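Notebook — bedroom corner, laundry and folding
September, entry started 9:40 in the morning
Hodholm room, Dristmont building

Carried over from the last entry: the question of whether we sort on the bed or on the floor. I set it up on the bed again. The floor is easier to reach but everything picks up lint from the carpet tiles, and then the dark items have to be gone over with the roller before they can go back in the bin.

Setup. White cover on the bed, pulled up and left as it fell. I did not smooth it. Last time I spent too long getting it flat and it made no difference to anything, since the first garment put down on it wrinkles it again. Two pieces out of bin 4: the teal T-shirt and the black one. Both went through the Noonan dryer with the towels, low setting. The rest of the bin stays in the hall until these two are written up.

Wanted to settle three points today.

First, spacing. If two garments touch, the one underneath gets dragged when the top one is lifted. I have been asking for a hand's width between them, and we keep ending up with less.

Second, the sleeves. A T-shirt thrown down on a soft surface nearly always lands with one sleeve under the body. We need to agree whether that counts as "laid out" or has to be opened up first. The sheet on the clipboard says laid out and leaves it there.

Third, which end of the bed to work from. The foot end has more standing room. The nightstand side is tight.

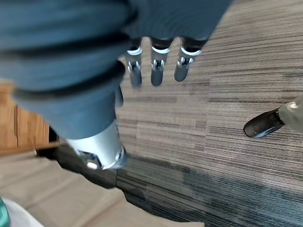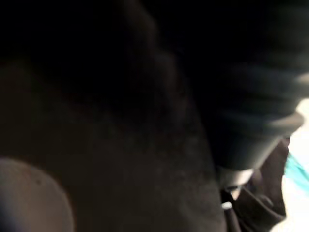
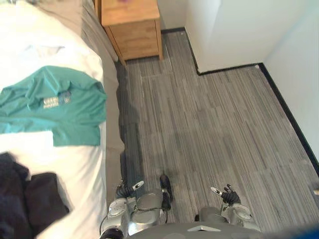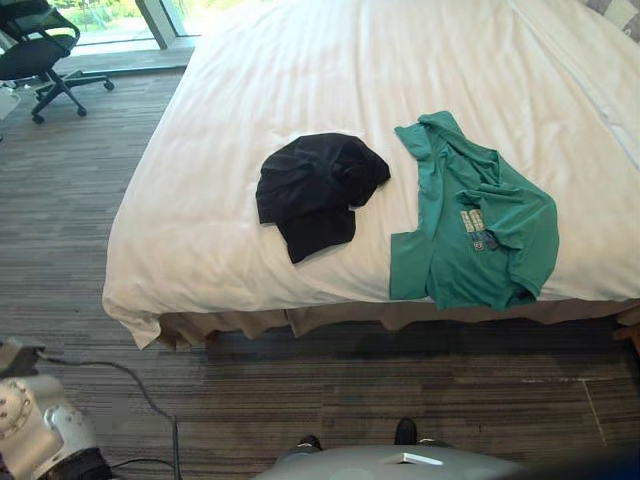 Reading time: 4 min

On spacing: there is only a narrow strip of white between the black garment and the shirt in the view with the pillow and the office chair. That is less than I want. It would be enough for lifting straight up, but not for pulling toward the foot. I would move the black one farther over before touching either.

On sleeves: same view, the shirt is partly folded over on itself, with one sleeve bent to the left and the other side bunched. I would not pass this as laid out. It is a fair starting point for folding, though, and it is closer to how laundry comes out of a basket than the neat version we had in the spring. Proposed wording for the sheet: "laid out — collar visible, both sleeves clear of the body." Anything else gets written down as "loose." Please argue with this before I print it.

Printed patch on the shirt is handy for telling front from back. Keep this shirt in the set. The plain ones take longer because you have to look for the collar label, and on the dark ones you can't find it without picking the thing up.

The black garment. Heaped like that, I can't tell which way up it is, and I doubt anyone else could. Dark things want to be opened first and folded second, as two separate steps with their own lines on the sheet. At present they share one line and we lose track of which step ate the time.

Room notes
— Nightstand stays where it is. I thought about moving it to get at the head end but it would only end up against the wall column, and then the drawer won't open properly.
— Office chair goes back to the Cletport desk when we finish. It keeps drifting in here.
— Tape marks for the bed legs are lifting. Redo with the wider tape.
— Cover goes in the wash after this batch. It is stock no. 2132, and the spare is 2132 with a B on the tag. Don't mix them up, the spare is shorter on one side.

Bin count, for the shelf list: 162 pieces in the folding set, 295 in the whole store with towels and bedding. The shelf list still shows the old total. I'll correct it when I have the binder.

To do next time
Start with the black one alone on the bed. Open it, write down what it is, fold it, put it away. Then the teal shirt, starting loose. Then both together with a proper gap. If the light from the window is strong, draw the blind halfway — the white cover glares and the creases are hard to read.

Also need a flat board to try folding on. A hard surface under the shirt might save us the second pass on the sleeves. The one in the store is too narrow for anything but children's sizes.

Stopped at 11:15. Bin 4 still in the hall.

Print this page | E-mail this page
Last updated: September
Contact the Dristmont workshop | © Dristmont | Back to top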